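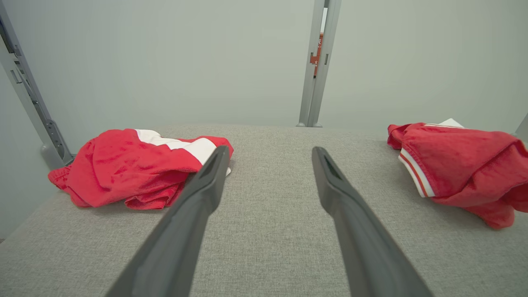 Most of what people throw away in Bretside could still be worn, Dexter Dimaculangan told the city council on Tullix Street, and the trouble lies mainly in how far residents have to travel to hand it in. He was speaking in support of a plan, approved the same evening, to extend the city's separate collection of clothing and household textiles to every residential district from October.

News > City Services > Waste and Recycling

The Bretside Department of Sanitation will collect clothing, bed linen, towels and curtains at the curb once a month under the approved plan. Until now the service has been limited to the Agbeko district, where 3,077 households were enrolled in a trial that ended in the spring. Residents elsewhere in the city have had to bring textiles to the transfer station on Brudness Road during opening hours.

According to the department's report to the council, the trial collected 89 tons of material. The larger part was sorted as fit for resale or donation. The remainder was sent for cutting into wiping cloths or for shredding into insulation and padding. Items that were damp or soiled with oil or paint could not be processed and were disposed of with ordinary household waste.

Dušan Charvát, deputy director of sanitation, presented the report and answered questions from council members. He stated that the quality of the material had improved over the course of the trial, a change the department attributes to the printed guide mailed to each household before the second collection.

"In the first month we received a good many single shoes and a number of pillows, which we are not able to accept," Mr. Charvát said. "Once the guide had gone out, the bags were cleaner and much better tied. We will mail the same guide to every address in the city before the wider service begins."

Under the new arrangement each household will receive two reusable bags. Filled bags are to be placed beside the recycling cart by 7 a.m. on the collection date printed on the household's service calendar. Crews will leave an empty bag in exchange for each full one. Apartment buildings with shared waste rooms will be supplied with a locked bin in place of bags, and building managers are asked to confirm a location for it with the department in advance.

Clothing does not need to be in perfect condition. Garments with missing buttons, broken zippers or small tears will be accepted, provided they are clean and dry. Shoes should be tied together in pairs. Carpets, mattresses, pillows and quilts are excluded from curbside collection and may be taken to Brudness Road as before.

Council members asked several questions about cost. The department will lease two additional trucks and will take on nine permanent employees for sorting and collection. Income from the sale of material is expected to cover part of the expense, although the report cautions that prices for used textiles have fallen and may fall further. No separate fee will be charged to households in the first year. The council will review the matter when it considers the next sanitation budget.

A written survey was sent to participants at the close of the trial, and 323 were returned. Most of those who replied said they would continue to use the service. The most frequent complaint concerned the bags, which some residents found too small for winter coats and bedding. The department has ordered a larger size for the citywide service - the original bags will remain valid and can be used alongside the new ones.

Local thrift stores had raised concerns during the comment period that donations to their own counters would decline. Mr. Charvát told the council that stores within the city may apply to receive sorted clothing at no charge, and that application forms will be available at City Hall and at the transfer station office.

Residents who do not wish to receive bags may notify the department by telephone or in writing. Households in Agbeko that took part in the trial do not need to register again, and their collection dates will stay the same.

Related items
Transfer station on Brudness Road to open earlier in summer
Leaf and branch collection: what may be left at the curb
Council approves repairs to Tullix Street storm drains
New service calendars to be mailed to all addresses

Contact the City of Bretside | Copyright City of Bretside. All rights reserved. | Back to top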